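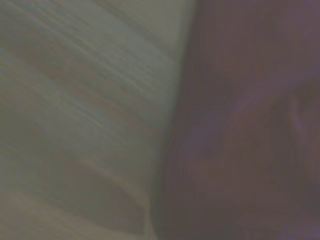

Pale gray-green against dark purple-brown, very close.

February 2018
Dye notebook, Ristthorpe workshop

Continued the walnut and iron tests from the last page. I write it long this time, because in July I could not read my own short notes and we had to repeat the whole series.

Cloth: the Flendgate wool, the thinner one, washed two times with neutral soap. Cut in 4 pieces. Each piece was weighed dry and has a knot in the corner, one knot for the first, two for the second and so on. Please do not use paper labels, they fall off in the pot.

Mordant: alum for all pieces, same bath, left to cool overnight with the lid on. I did not add cream of tartar. The Pusia recipe asks for it, but with our hard water I see no difference.

Dye bath: 200 grams of husks, soaked for 3 days, then simmered and strained through the old curtain. The smell is strong, open the window before and not after. I kept the pot below boiling the full time. It went up too high once when I was on the telephone, and I took the pot away from the heat until it was quiet again.

Results after rinsing:
Piece one, no iron: warm brown, even, a little red in daylight.
Piece two, iron dip short: darker, still warm.
Piece three, iron dip long: almost black at the fold, and the wool feels hard. Too much.
Piece four, weld first and then walnut: a muddy olive. I like it, but I do not know if I can make it again.

The iron water was the old bottle from Raju, without a date on it. I think it became stronger with standing. For the next series we should make it fresh and write the strength on the bottle.

Light test: half of each piece is under card in the south window. Leave it there up to 2 months, and do not turn the card to look, I know it is tempting.

To do: order alum. Ask Flendgate if the thicker wool is from the same sheep as before, it takes the color slower. Clean the small pot, there is a ring inside from the madder and it comes off on everything pale.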